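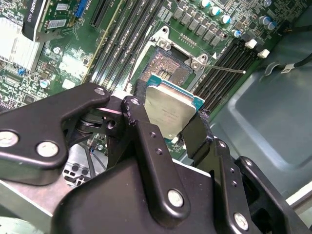 Wrist camera view, CPU held over the open socket, workstation board.

Gripper comparison on the processor task: where we are

The Estwood cell spent most of November on one question: which of the two parallel grippers on loan should stay on the arm for the board-level work. The candidates were the Irkard unit and the Joltcombe unit. Both were run with the same arm, the same controller settings and the same bench layout. The task was placement of a desktop processor into an open socket, starting from a flat tray, with the load plate already lifted by hand.

Processor placement was picked for the trial on account of how little it forgives. The part has to come down level and square to the socket, with no sideways travel once it is near the contacts. A gripper that shifts the part by a small amount on closing will pass a box-stacking test and fail this one. The fingers also have to reach down between two banks of memory slots, and the memory latches stand higher than the socket frame.

Setup

Both grippers were fitted with rubber-padded fingers and commanded to hold the processor by its edges. Top suction was ruled out early. It gives good clearance on the way in, but the cups we had let the part swing when the arm stopped, and waiting for it to settle made each cycle too long to be useful.

Each gripper got 92 placement attempts, divided over four board positions. The boards were scrap units with damaged contacts, and the processors were dead parts of the matching type. A placement was counted as good if the processor sat flat in the socket with no push from the operator. Anything else was counted as a miss, including parts that were released in the right place but resting on the socket wall.

The wrist camera was the same for both. Exposure was fixed by hand before each session. Auto exposure had been tried in the first week and dropped, as bright metal near the edge of the view kept pulling the rest of the image dark, and the socket outline was lost at the point where it was needed most.

Results

The Irkard gripper missed 15 of its 92 attempts. The Joltcombe gripper missed 23. That gap is smaller than expected from the data sheets, and the kinds of miss matter more to us than the totals.

Most of the Irkard misses came from tilt. The fingers move on a linkage, and the tips follow a slight arc as they close. If the part is picked up at one opening width and the tray height is off, one edge is caught lower than the other. The tilt is visible on the wrist camera once you know to look for it, and a check step before the final descent would catch many of these cases. We have not written that step yet.

The Joltcombe fingers travel in a straight line, and tilt was rare. Its trouble was width. The finger carriers are wide at the base, and on two of the four board positions they came within a hair of the memory latches. Several attempts were stopped by the force limit for this reason and counted as misses. Narrower fingers would help, but the mounting pattern does not leave much metal to remove.

Release was clean on both. Pad material made more difference here than the gripper did. The softer pads from the first week held well and then clung to the part on opening, which dragged it sideways by enough to matter. The harder pads fitted in the second week had no such effect and showed little wear at the end.

Camera notes

With the camera at the wrist, the gripper body takes up a large share of the image whichever unit is mounted. The area near the fingertips stays in view, and the socket can be tracked nearly all the way down. What is lost is the near side of the board. Cables lying there will not be seen. For the trial they were tied back before every session, and that should be treated as part of the procedure until a second camera is in place.

An Ekström overhead camera was tried for this purpose over two days. It sees the whole chassis, but the arm blocks the socket during the last part of the descent. It looks useful for finding the board at the start of a run and for checking cable position. It does not replace the wrist view.

Controller

No changes were made to the controller between grippers apart from the tool weight and offset. Descent speed was cut by half over the final stretch. Running it slower than that gave no gain in good placements with either unit, so the setting was left alone. Force readings were logged for every attempt and are on the shared drive with the camera recordings.

What happens next

The Irkard gripper stays on the arm for now. The tilt check comes first, followed by a repeat of the same placement test on all four board positions. If the miss count drops, a longer run of 400 attempts will follow, with pad wear measured at fixed points along the way. The Joltcombe unit will be kept in the cell until the narrow finger drawings have been priced.

Closing the load plate and retention lever is still done by hand. It needs more force than placement does, in a different direction, and will be handled as a separate task.

Recent items

Fingertip pads: hard, soft and in between
Fixed exposure settings for the Estwood cell
Moving the tray: four heights compared
Memory module insertion, first results
Cable tie-back procedure, revised
Tool offset calibration after a gripper swap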